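How Long Does a Shirt Last? A Project on Clothing Repair in Flaltow
Boyang Kang

I picked this topic after finding out that the tailor on my street, Kostiuk, turns worn collars for people who have owned the same shirt for years. I had no idea you could do that! The collar gets unpicked, flipped over and sewn back so the clean side shows, and the shirt goes right back to work.

For my survey I asked 30 households what they do when a shirt wears out. Only 10 had repaired one in the past year, and most of the rest used theirs as rags (my family too, I admit).
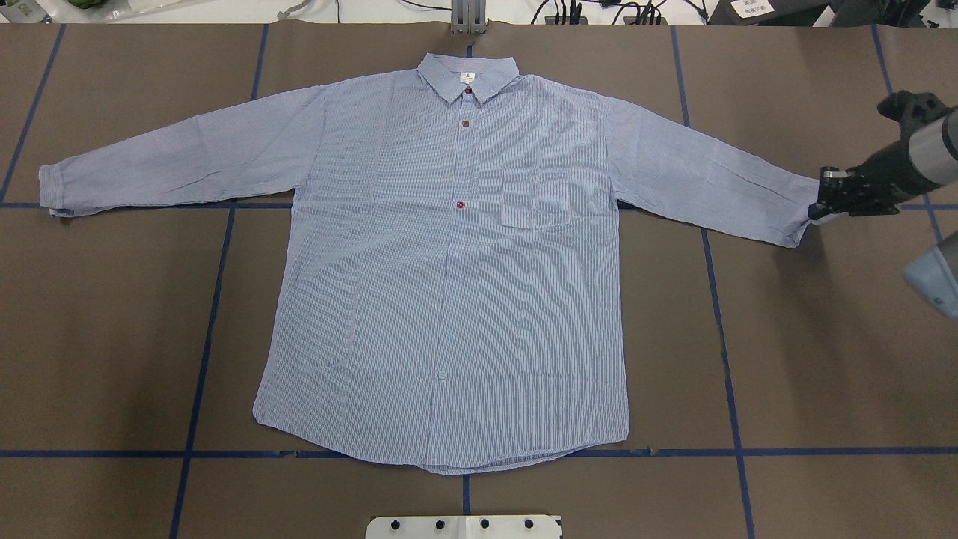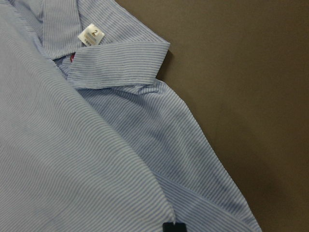 A light blue and white pinstriped button-up shirt, spread out.

The best part was visiting the Stollik mending club in March. They keep a notebook of every repair going back to the start, around 800 entries, and I got to read the whole thing. Elbows and cuffs come up constantly. Buttons hardly do, and I think people just fix those at home.

Next I want to learn to turn a collar myself. Kostiuk says to practice on an old one first and to mark the center before unpicking anything. I already have two waiting in my closet.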